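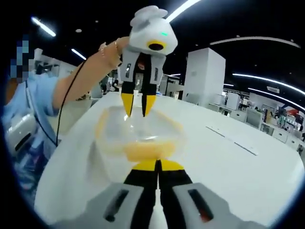
A clear plastic container on a white table, with something pale yellow in the bottom.

Storeck opens party-plan arm, wants sellers by February

January 4, 2019

Kitchen and storage firm Storeck is going into home selling. The company confirmed the move this morning in a short notice to its existing stockists, and sign-up for new sellers is open now on its website.

The new arm will trade as Dalonard. Same warehouse, same delivery vans, different name on the box. Sellers – the firm is calling them hosts – will run parties in their own homes or at a friend's, take orders on the night and earn a cut of what goes through.

Starter kit is 424 pieces if you count every lid and label, which the firm does. Most of that is labels. There is also an order pad, a catalogue and a carry bag. Kits go out in the first week of February and can be sent back unused within the month for a full refund, less postage.

Storeck says 912 people put their names down while the scheme was still being tested last year. Not all of them will start at once. The first group will be in and around Abugri, where the trial was run, with other areas added through the spring. No list of areas yet. We asked.

Commission is the bit most readers will want and it is not simple. There is a flat rate on everything sold, then a top-up once a host passes 2,295 in sales over a quarter. Hosts who bring in other hosts get a one-off payment for each, paid after the new person's third party. There is no ongoing share of anyone else's sales, and the notice says so twice, in bold the second time.

No monthly minimum either, at least for the first year. After that a host who has sold nothing for seven months drops off the list and would have to re-apply. Re-applying is free.

Rival seller Zondunar already has hosts in the same area, and some people sell for both it and other firms. Storeck's terms allow that so long as the two ranges are not shown at the same party. Zondunar's own rules are less clear and the firm had not got back to us by the time this went up. Will add there reply if it comes.

Shops that stock the Storeck range are a separate matter. The notice tells them prices will be the same at parties as on the shelf, apart from a small set of items made for Dalonard only. A few stockists are not happy with that last part. One said on the trade board that customers would be in asking for things the shop cannot order. The firm's answer is that the party-only items will be looked at again at the end of the year and could go to shops then.

Anyone signing up should know that hosts are self-employed and sort out their own tax. Insurance for the parties is not included – check your home policy before you have a roomful round. The notice gives a helpline, open mornings only untill the end of the month, then all day.

Sign-up form is on the Storeck site, under Hosts. Applicants must be 18 or over. More when we have the list of areas.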